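Moisture and Warping in Shelf Boards
Final project report, Materials and Design 103
Submitted July 21, 2023

Background

Our group wanted to know why cheap shelves bend. Two of us had bookcases at home that sagged in the middle after one winter, and a third had a desk top that curled up at one corner. We chose to look at how moisture in the air changes the shape of a board, and whether sealing the edges makes a difference.

Most boards sold for home shelving take in water from the air when it is humid and give it back when it is dry. If both faces take in water at the same rate, the board swells a little but stays flat. If one face takes in more than the other, the board cups.

Materials

We bought boards from two suppliers, Mustier and Lengyel. All of them were cut to the same length at the school shop. Half were sealed on every edge with clear varnish and half were left as cut. We had 24 boards in total, 12 from each supplier.

Method

The boards were kept in the Duken building storage room, where we could run a humidifier. Each board sat on two supports, one at each end, with no load. We measured the gap under the middle with a feeler gauge at the start and then once a day for 10 days. One reading from the fourth day was lost when a page of the notebook got torn, so that day is missing from our chart.
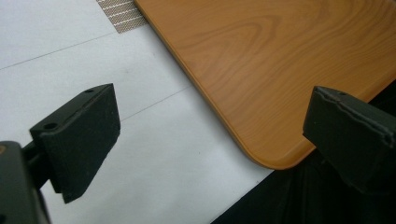 Does sealing only the top face help?

It usually makes things worse. The bare face keeps taking in moisture while the sealed one does not, so the two sides swell by different amounts and the board bends toward the sealed side.

Results

The unsealed boards moved more than the sealed ones in both supplier groups. Most of the change came in the first three days. After that the readings went up slowly or stayed the same. The Lengyel boards started out flatter, but by the end we could not see a clear difference between the two brands.

Two sealed boards from Mustier cupped as much as the unsealed ones. When we checked them we found thin spots in the varnish along one long edge. We left them in the results.

Problems

The humidifier was turned off overnight twice by the building timer. We also think the feeler gauge was pushed in harder by some of us than by others. In the last week only one person took the readings.

Further work

We would like to repeat the test with a load on each board, which is closer to how shelves are used. The Cetance lab has a room with steady humidity, and we have asked if the next group can use it in January.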